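Re: finish for a maple play board??

tallowpine
Glued up a maple board for the kids corner at the Gredton library. It's for block play, goes on a table, 12 mm thick. Do I oil it or leave it bare? Opening is in May so not a ton of time

mudroom_55
Bare. Maple doesn't need anything. Sand to 220, done

kestrelhook
disagree. bare maple goes gray from little hands in a month. Sondier hardwax, two thin coats, let it cure

mudroom_55
Library toys get wiped down constantly. Hardwax wears off in patches and then it looks worse then bare. Seen it

kestrelhook
not if you recoat once a year?? takes ten minutes

oldgrist
Mineral oil. cheap. Food safe. The painted blocks are a bigger worry than the board imo, reds bleed onto pale wood if somebody leaves them damp

tallowpine
Good point on the reds. Blocks are the Zallanard ones, stars and cylinders, red and green. Supposed to be colorfast but who knows. Was leaning oil — but does it make the seams show more? Grain shifts a little where the planks meet
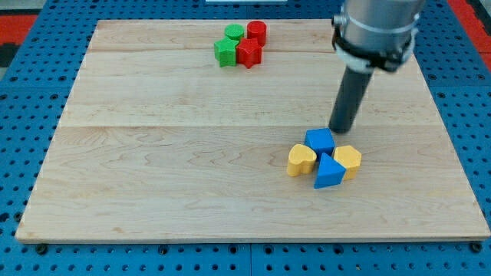
also I only eased the front edge with a block plane, small bevel. Enough for toddlers or should I round it over? Don't own a router, would have to borrow one

oldgrist
Bevel's fine. Hit the corners with sandpaper. Oil will pop the wavy grain more than the seams, looks nice on maple

kestrelhook
round it over. kids fall on stuff

mudroom_55
Its a board on a table, they'll be ok. Still say bare

tallowpine
ok going to oil the underside first and see how it looks. Will post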